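Jail records request portal – troubleshooting log

Ticket opened: October 2023
Status: still open, sorry

Right, I'm writing this up as I go so whoever picks it up next doesn't have to start from scratch. I help out with a small group that asks for custody records and cell video from the county jail at Paredes, and all our requests go through Zorley, the county's online portal. We've got 22 requests in there. As of this morning I can open 19 of them, and the other three just give me a white page with "record moved" at the top.
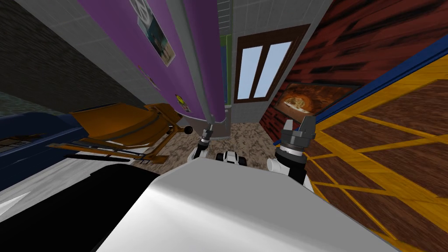

Page 3

First thing I tried was the obvious one – logged out, cleared everything, logged back in. Same white page. Then I tried my old laptop, then my phone, and the phone did at least show me the request titles before it gave up. So the requests exist, they just won't open! All three are for video, and all three were filed in June, before the county shifted its old files over to Jovomura storage. The paper-only ones from June open fine.

Rang the help line. They said it was a permissions thing and reset my account, and that made it worse for an hour (I couldn't see any of the 22) and then put me back where I'd started.
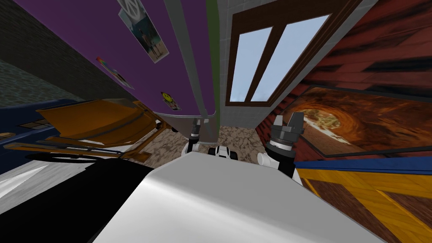

So after lunch I went at it from the other end and asked for the full index of our files as a spreadsheet. It came through with 3,759 rows, which made me very happy until I sorted it and found that the preview stops at 1,000. You have to download the thing to see the rest, and the download kept timing out. Got it on the fourth go by using the wired connection at the Wuslow library. The three missing requests are in there, each with a file number and a blank where the link should be. 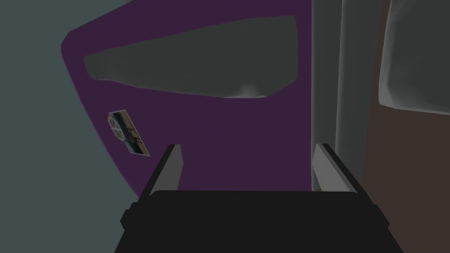

The blank links are what I'd like the county to look at, please. I don't think anything's been deleted, because the file sizes are still listed and they're big. Being able to see the row and not get at the video feels a lot like that gripper, wide open with a great purple thing straight ahead and nothing between its fingers. I've copied the three file numbers into the portal message box and asked for the links to be put back by hand. I also asked them to confirm in writing that the footage is being kept, as one family has been waiting on it for months and they've had enough of "please try again later". 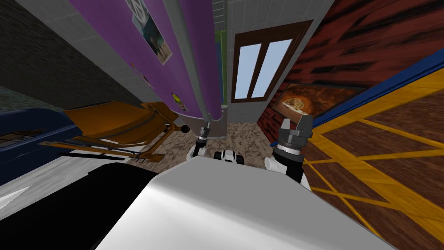
Robot arms, purple column and speckled carpet

Update: had a reply, but only the automatic one. It says the ticket has been merged with another ticket, and when I click on that one I get – yes – "record moved". I've replied to the email itself and attached the spreadsheet. Next job is to ring again and ask for whoever looks after the storage side. Please don't close this one.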